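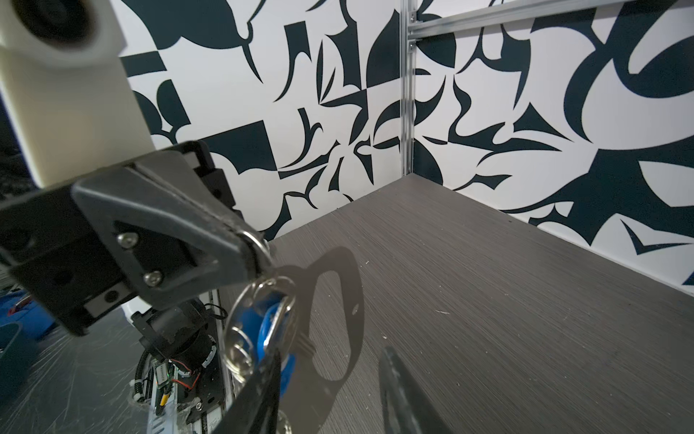 Re: [plikard-skin] Benzoyl peroxide wash, 5% or 10%?

Rimantas Sakalauskas wrote:
> I went up to the 10% wash in June. More peeling, same
> number of spots. Is it worth staying on?

I'd go back to 5%. Contact time matters more than strength with a wash. Leave it on for two minutes, then rinse. 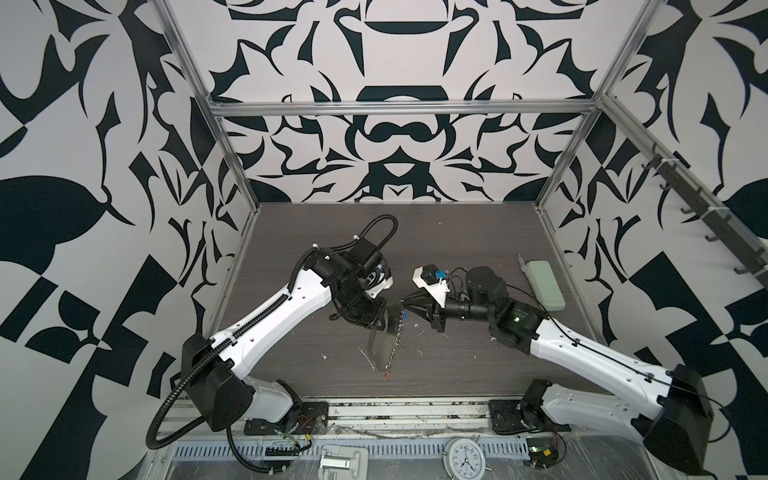

Use a plain moisturizer afterward, and keep it off colored towels, as it bleaches them. Give it eight weeks before changing anything else.

Anozie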